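Wian Makhubela has taught maths at Kekana for ten years and has run the lower school for the last four. In May the school stopped setting homework for its three youngest year groups. I spoke to him in his office at the end of the school day, with a netball practice going on outside the window.

He did not want to start with the homework. He wanted to start with the timetable.

"People ask about the homework first, so they think that's where it began," he said. "It began with the lesson after lunch. We had children doing four separate subjects in an afternoon and not finishing anything in any of them. The unfinished work went home. That was our homework, most of it."

The afternoon at Kekana is now two long lessons with a short break between them. Work that is started in a lesson is meant to be finished in it. Makhubela says some teachers found this harder than the pupils did.

"I was one of them. I had a worksheet for everything. I'd get to the end of the hour and say, do the rest tonight. When you can't say that any more, you have to look at how many questions you're setting and why there are so many."

## What the parents said

The school wrote to families before the change and held one evening meeting in the hall. Makhubela expected complaints from parents who felt their children would fall behind, and he got them. He also heard from parents who had been doing a good deal of the work themselves.

"One father told me he'd built the whole of a Roman villa. He was quite proud of it. His daughter had done the labels."

Reading at home has stayed. Children take a book home and an adult signs a card, though the school no longer chases cards that come back blank. Spelling lists have gone, which is the part Makhubela gets the most letters about.

"I understand it. A spelling list is something you can hold. You can test your child in the car and you know where you are. I've told parents they can have the list if they want it, and it's pinned up by the office. We don't send it home and we don't mark it."

He accepts that this leaves a gap between families who collect the list and families who don't. "It does, yes. The old way had that gap as well – it was just in who got help at the kitchen table."

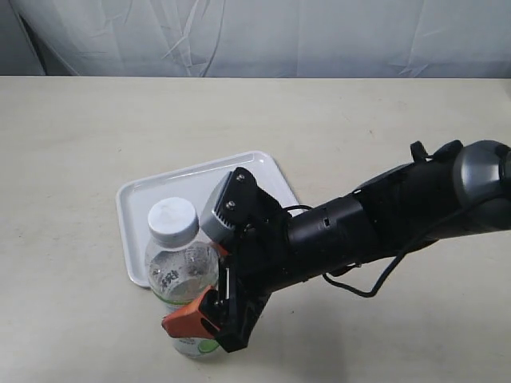 ## Borrowing from other schools

Kekana was not the first school in the area to try this. Brerkeck, a slightly larger primary on the other side of the river, dropped homework two years earlier and then brought part of it back for the oldest pupils. Makhubela went there for a day and sat in on lessons.

"Their head was very open about what went wrong. The older ones got to secondary school and had never had to remember to bring a piece of work in on a certain morning. It wasn't the maths or the English they struggled with. They hadn't had the practice of keeping track."

For that reason the top two year groups at Kekana still have one task a week, set in the morning and due back seven days later. It is never marked out of 100, or out of anything. The teacher reads it and writes a comment.

I asked how he would know if the change had been a mistake.

"We'll look at the reading ages and the usual maths checks. If they drop, we'll talk about it. But I'd also want to see whether the children are finishing things. I've asked each teacher to keep one pupil's books from before and the same pupil's books from after, so we can put them side by side."

He would not give me an early result. The books are in a cupboard and he has asked staff to leave them there until the end of the year.

## Next year

There are no plans to go further up the school. Makhubela would like to use the staff time that went on marking for a club on the late afternoon, open to any child who wants a quiet place to read or draw until they are collected.

"We need a room for it first," he said. "The library's taken by the recorder group until half past four, and they were there before us."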